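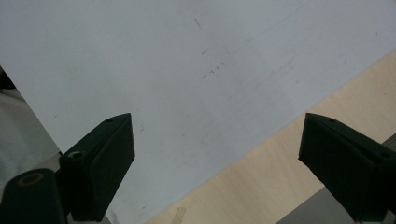 How long does it take to get to know a record you bought secondhand?

About as long as one wet February, in my case, and I'm still finding things in it.

The record is by the Radebe quartet, and I picked it up for six dollars from a bin at Flustumach, the little shop I've gone on about here before (sorry, I'll go on about it again). I had never heard of them! I liked the name of the second song, "Fulluvberg," and that was enough for me. It runs eight minutes, which felt like a lot the first night, when I was tired and wanted something with a chorus. There is no chorus. There's a clarinet that wanders in late, as if it had been parking the car, and then a bass part so slow and friendly that I got up and played the whole side over.

My old neighbor Wendelin Hubmann used to play bass in dance bands, so of course I called him up and held the phone to the speaker, and he hummed along and told me the player was using gut strings. I can't hear the difference myself, but I've been listening for it ever since, mostly while doing the dishes.

Side two is harder going. The last song drags, and the singer sounds like she'd like to go home. I skip it most nights, though on Sunday I let it play while I looked for my other slipper, and the piano at the end was lovely.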